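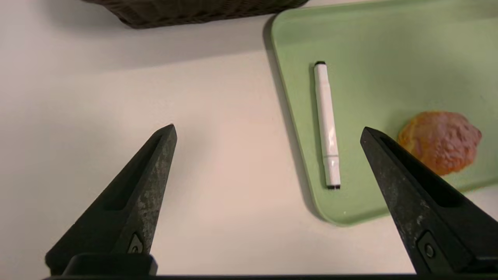

Written by Ans Van Rooij, with additions by Sobia Yousafzai. Last looked over in August.

Desk tray

A desk tray is a shallow, open holder kept on a table or desk for small things in use: pens, markers, scissors, clips, rulers, the post that came this morning. It has a flat floor and a low rim, and it has no lid. It belongs to the same large and cheerful family as the tea tray, the baking tray and the seed tray, and it borrows freely from all of them. Plenty of desk trays began life carrying cups.

Form

Most desk trays are rectangles with rounded corners. The rounding is partly for looks, but it does good work too, as a square inside corner collects pencil dust and is a nuisance to wipe. The rim may be upright, sloped or rolled outwards. A rim of about 30 millimetres is already tall for a desk. Many are far lower, just enough to stop a round pen from rolling away, and a low rim has the great charm that the hand can come in from any side without looking.

The floor may be smooth, ribbed or lined. Ribbed floors hold pens in rows and suit people who like rows. Smooth floors take anything, and a single marker on a smooth plastic tray is very easy to find, especially white on mint green, where the black ends of the marker stand out at once. Felt and cork linings are quieter but hold on to crumbs.

Some trays stand on small feet, or have a raised foot running round the underside. This makes them easier to pick up with the fingertips and keeps the floor of the tray clear of spilled tea.

Materials

Plastic is the commonest material today, and a far nicer one than it gets credit for. It is light, it can be rinsed under the tap, and it comes in colours that wood and metal can't manage without paint. A matte plastic floor will show faint scuffs after a while, mostly from pen clips and scissor points. These do no harm. Pale greens, creams and greys hide them well; black shows every one.

Wooden trays are heavier and stay put when a drawer is shut hard beside them. Pressed metal trays are thin and strong, and make a lovely ringing noise when a key is dropped in. Lacquered and papier-mâché trays turn up second-hand and are worth having if the rim is sound. Glass and china are best kept for paper clips and rings.

Weight matters more than buyers expect. The wooden Premen tray weighs 800 grams empty and can be leaned on. The plastic Enier tray of the same length slides if a sleeve catches it, although four dots of rubber underneath cure that completely.

Tray and basket

The desk tray is often kept next to a basket, and the two make a splendid pair. A basket is deep, so it suits things that are wanted now and then: chargers, spare notebooks, a ball of string. A tray is shallow and suits the things wanted all day. A dark woven basket at the back of a white table with a pale tray in front of it is a common arrangement, and a pleasing one to look at, with the rough weave set against the smooth plastic.

The usual advice is to put the basket further away and the tray nearer the writing hand. Left-handed writers often find that shop photographs have been laid out the wrong way round for them, and should ignore the photographs.

Use with pens and markers

Markers are the natural tenants of a desk tray. Unlike pencils, many are best stored lying flat, so that the ink stays evenly spread along the barrel and the tip is ready to write. A pen pot keeps them upright, which saves room on a small desk but can leave the ink well away from the tip if they stand cap upwards. Two-ended markers, with a broad tip at one end and a fine one at the other, do particularly well on a tray for this reason.

It helps to lay markers the same way round. Caps towards the writer is the older habit in drawing offices; caps away is favoured by people who pull the cap off with the other hand. Either is fine if it is kept up.

A tray for mixed colours should be plain. Patterned floors are delightful in the shop and maddening at the desk, where a slim marker can vanish into a row of printed leaves.

Sizes and naming

There is no agreed size. The Hashmi list, a set of shop names much copied by small stationers, sorts trays into slip (one or two pens), hand (a day's tools) and board (paper laid flat with tools beside it). Its author recommended that a hand tray should hold 6 pens side by side with space for a finger between them, and this remains a very good rule of thumb. A board tray is really a small work surface with an edge, and children love them for beads and jigsaws.

The Histo catalogue, which covers more than 1,000 household trays, uses different words again and files desk trays with letter racks. Readers looking there should try "pen dish" and "rest" as well as "tray".

Care

Plastic trays want warm water, a drop of washing-up liquid and a soft cloth. Permanent ink on plastic can often be lifted by drawing over it with a dry-wipe marker and rubbing both off together, a trick that never stops being satisfying. Try it on the underside first. Avoid scouring powder, which turns a matte surface patchy.

Wood should be wiped with a barely damp cloth along the grain and left to dry standing on edge. Wicker gathers dust in the weave and is best dealt with using a dry paintbrush. Metal trays rust first along the fold of the rim, so that is the place to dry carefully.

A tray is also the quickest part of a desk to tidy. Lift it off, wipe the table beneath, tip the tray out, and put back whatever still writes.

See also

Pen pot; Letter rack; Basket (woven); Drawer divider; Tea tray

Reference > Household things > Desk and table > Desk tray

Search this reference Enter a word Go

Contact the editors | Copyright the authors | Back to top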